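# How do you teach a robot to tidy up?

Quick one this month, lots to fit in!

Robots in stories can do anything. Real ones find it hard to pick up a peanut. Really hard. Peanuts are small and lumpy and they roll.

So how does a robot learn? One way is to write it a list of rules. Move left. Close fingers. Stop. But then somebody moves the box a tiny bit and the rules are no good any more.

Another way: copying. Same as you learning to tie a shoelace. You watched a grown-up, then you had a go.

Trouble is, a person's hand isn't much like a robot's. Five bendy fingers! So the person doing the showing holds a gripper. Two black fingers, blue pads on the insides, and a camera that goes along for the ride. Now the person picks things up the way a robot would have to. The camera sees what a robot would see.
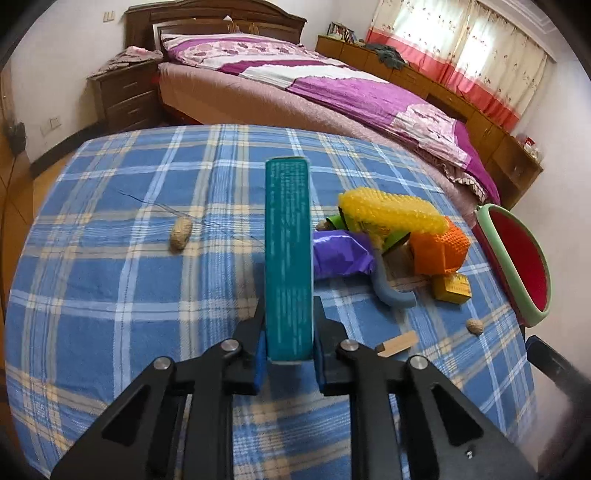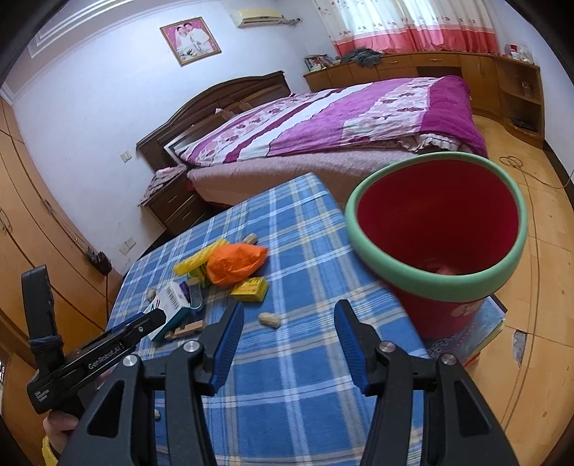 ## Look closer

Find the blue pads. In one picture they are pressed against a tall teal box, one each side. In the other the fingers are wide open and there is a red flowerpot with a minty green rim standing on some books.

Boxes are fairly easy. Flat sides. A crinkly packet is worse, it changes shape when you squeeze. And a nut in its shell is just awkward.

Why do it in a bedroom and not a shiny lab? Well, where will the robot be working? Homes have checked cloths and flowery quilts and sun coming through the curtains. A robot that has only ever seen a plain white table gets muddled by all that.

## What did they find out?

Elaheh Ahmadpour and Shahram Sadeghi tried this with a robot arm called Udeo. First it learned from 70 goes, all in 2 rooms. It did nicely in those rooms. Then they took it to a new room and it kept grabbing at the pattern on the tablecloth. Oops.

Next try, 700 goes, lots of diffrent rooms. Much better! Udeo still dropped things but it mostly went for the right one.

So more practice helps, and practice in lots of places helps too. Which bit helped most? They can't say yet, becuase they changed both at once. Mitra Babaei is doing the test again, changing one thing at a time. That's called a fair test, you've probably done one at school.

## Have a go

Get 2 wooden spoons. One in each hand. Now pick up a sock, then a small box, then a pencil. No fingers allowed.

Which was hardest? Swap to a stripy towel underneath and see if it makes any difference to YOU.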